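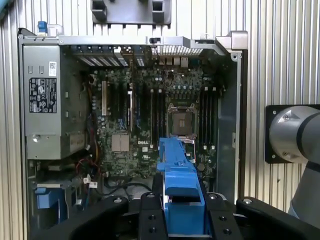
Blue plastic part held in the gripper in front of an open Dell desktop.

Holldale has published a first set of remote-controlled demonstrations of desktop computer work, recorded at its site in Grivham over the spring. The set holds 1,560 demonstrations by 14 operators, covering three tasks: handling the blue plastic internals of an office desktop, moving a hard drive in its carrier, and transferring a processor between a holder and its socket.

The operators worked with a pair of small leader arms, one for each hand. The robot arms copy the joint angles of the leader arms, and a trigger on each handle opens and closes the gripper. No robot program is written for the tasks. An operator carries out the movement, the system logs it together with the camera views, and the log is later used to train a controller that should be able to repeat the work on its own.

The link between the leader arms and the robots was supplied by Vukčević, which also wrote the logging software. Janthorpe, a refurbisher of office equipment, provided the computers and the list of jobs it would most like to hand over.

Why desktops

Refurbishing is a repetitive trade with a great deal of variation in it. Two machines with the same badge may have different drive carriers, and a clip that released easily on one case may be stiff with dust on the next. Fixed automation has had little success here. A taught robot has to cope with the same variation, but the cost of adding a new case to its repertoire is an afternoon of demonstrations, where a conventional cell would need new tooling and a new program.

Kastriot Milošević, in charge of the recordings at Holldale, said the team had started from the plastic parts on purpose. They are light, they forgive a poor grip, and they show up well on camera. A new operator spends the first session on them before being allowed near a drive or a processor.

The usual beginner's fault is speed. With no feeling of weight in the leader arm, people move as they would with their own hands, and the gripper arrives at the case before they have looked at where the fingertips are. Holldale now limits the speed of the follower arms during the first session and lifts the limit once the operator has completed a clean run.

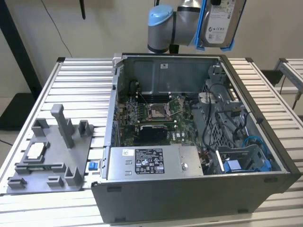
Drive handling makes up the largest share of the set. It was chosen as the middle task in terms of difficulty: the part is rigid and easy to grip, but its path into the case is narrow, and the last few millimetres have to be straight. Operators are told to bring the drive over the case at a safe height, stop, line up with the bay, and only then go down. The stop is left in the recording. An earlier version of the software trimmed out pauses automatically, and the trained controller then tended to cut the corner and catch the side of the cage. With the tower lying on its side and the bay facing up, the arm can work from above, and the blue caddy around the drive gives the operator an edge to sight along. Cables remain the main nuisance. They loop over the drive cage, they do not return to the same position between runs, and no attempt was made to tie them back. Milošević said that tidying them would have made for better figures and a less useful set.

The processor task is shorter and slower. The socket frame is opened in advance, so the demonstration consists of the pick, the carry and the placement. Placement is where most recordings are lost. A processor set down a fraction out of line on exposed pins can ruin the board, and an operator at a leader arm has to judge the contact by eye. Holldale added a soft-stop to the follower arm for this task: when the measured force passes a set level, the arm holds its position and the operator has to back off before going on.

What was kept and what was thrown out

Every recording is watched once by someone other than the operator. The reviewer marks the start and end, notes any dropped part, and grades the run as clean, recovered or failed. Recovered runs, in which the operator made an error and put it right, are kept and labelled as such. Failed runs are stored separately and do not form part of the published set. By Holldale's count there are some 200 of them, the bulk from the processor task.

The decision to keep recovered runs was argued over. A controller trained only on clean runs has never seen a part sitting crooked in the gripper and has no idea what to do about it. One trained on too many recoveries may learn the mistake along with the correction. The present set marks the moment at which each recovery begins, so that users can leave out the faulty stretch and keep the rest.

Operators were also asked to vary their approach. Left to themselves, most people settle into a single path after a short time and repeat it closely. The session plan therefore moves the case slightly between runs, changes which arm does the picking, and now and then asks for the parts to be returned to the fixture plate by a different route. A printed plate holds the parts beside the computer in known positions, which keeps the reset short without making every pick identical.

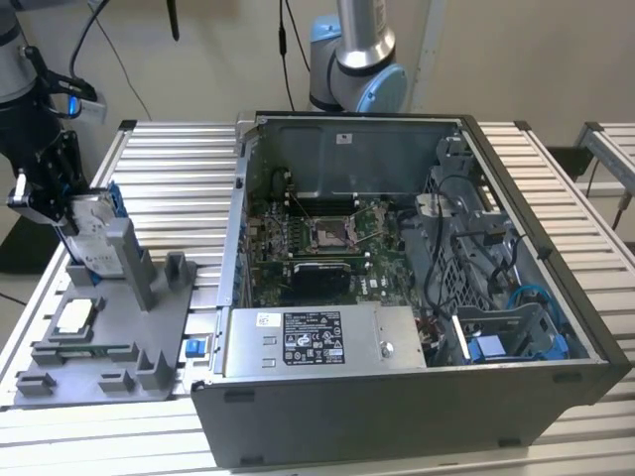
Tihomir Kos takes a more cautious view of the method. In a written comment on the release, he argued that remote control teaches a robot the habits of someone who cannot feel the part, and that guiding the arm directly by hand would give better recordings for anything that clips, latches or seats. An operator who cannot feel resistance, he wrote, will always wait for something to be visible, "and by the time a bent pin is visible it is bent". He would like to see at least the processor task recorded again with the arm led by hand, and the two versions compared.

Milošević accepted part of the point. Holldale tried leading by hand at the outset and dropped it for two practical reasons. The person's hands and forearms appear in nearly every camera view, which a controller will not see when it runs alone, and guiding two arms at once through a narrow case proved awkward for a single person. He added that force readings from the follower arms are included with every run, so the information Kos is asking for is recorded even if the operator does not feel it. A leader arm with force feedback is on order from Vukčević and should be in use by October.

Kos also questioned the number of operators, saying that the set leans heavily on the faster ones. Holldale confirmed that the runs are not evenly shared out. Each is tagged with an anonymous operator code, and anyone wanting a balanced selection can draw one.

Camera views

Each run comes with fixed views of the workspace and close views from the cameras at the grippers. The two kinds do different jobs. A fixed view shows where the arms are in relation to the case and to each other, and reviewers use it to grade the run. The close view is what the operator watches during the final approach, and in Holldale's early trials it mattered more to the trained controller than anything else for small parts.

It has its drawbacks. The gripper itself takes up much of the picture, and the view swings as the wrist turns. Reflections are a further trouble. Bare aluminium throws back a strong white glare at certain wrist angles, and a controller can mistake a bright patch for an edge. Matt covering was tested on the work surface and later removed, on the grounds that Janthorpe's own benches are bare metal and the controller will have to cope with them sooner or later. The lighting was left alone for the same reason. Runs in which the glare hid the part completely at the moment of gripping were graded as failed even when the part was picked up. 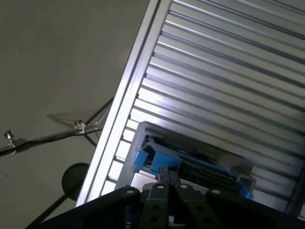

Availability and next steps

The recordings can be requested from Holldale in writing. Research use is free of charge; commercial users need a licence, the terms of which were still being settled with Vukčević at the time of release. The files contain joint positions, gripper opening, force readings, camera views and the reviewer's grade. The drawings for the fixture plate are included, and can be printed on an ordinary machine with a bed large enough to take them.

A second round of recording has been agreed with Janthorpe. It will add memory modules and the release of the processor frame, which at present is opened by hand before the run begins. Fans and screws are left for later. A trial of a trained controller on Janthorpe's premises is planned once the drive task can be run through a full shift without an operator taking over, and Holldale gave no date for it.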